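From: Sachiko Katayama
To: clurkport-allotments
Subject: Re: [clurkport-allotments] Water butts and the standpipe
Time: 19:42

On Friday Istau wrote:

> Has anyone had a straight answer on when the standpipe by the
> lower gate goes back on? I'm on plot 56 and it's a long carry
> from the top tank. Also, is it worth getting a second butt, or
> will one see me through to June?
>
> Istau

The standpipe goes back on in April, after the stopcock has been replaced. I rang the water people this morning and the part is on order. Until then the top tank is the only supply. Please don't leave the hose lying over the path, as two people have caught their feet in it.

On butts, I would get the second one. I have two joined with a short length of pipe and they fill from the shed roof in one decent night of rain. The Szekeres ones at the garden centre have a better tap than mine, but the lids blow off. Put a brick on top.

Tea in the hut is at 8 as usual. Bring your own mug.
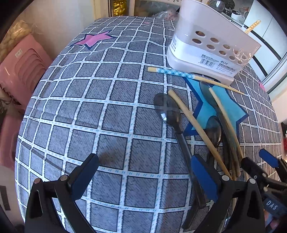
Page last changed: April, by S. Katayama (list archive, message 441)

The starry cloth stays on the hut table. The white utensil caddy can stay out on it too. If you borrow anything for your own plot, bring it back the same day.

Back to water. Plots 7 and up drain towards the ditch, so if you are digging a soakaway at that end, talk to Vunent first. He has the old plan showing where the clay pipe runs. I hit it with a fork last year and it took a whole afternoon to mend.

Istau, if you want a hand carrying a butt down from the car park, I am there most evenings after six. You will need a level base. Two paving slabs on sand will do, and there are some spare behind the compost bays. Leave enough height to get a can under the tap.

The seed potatoes have come. They are in the hut under the bench, with names on the bags. Second earlies are in the paper sacks and maincrop in the nets. Pay Vunent when you collect.

Sachiko
Plot 8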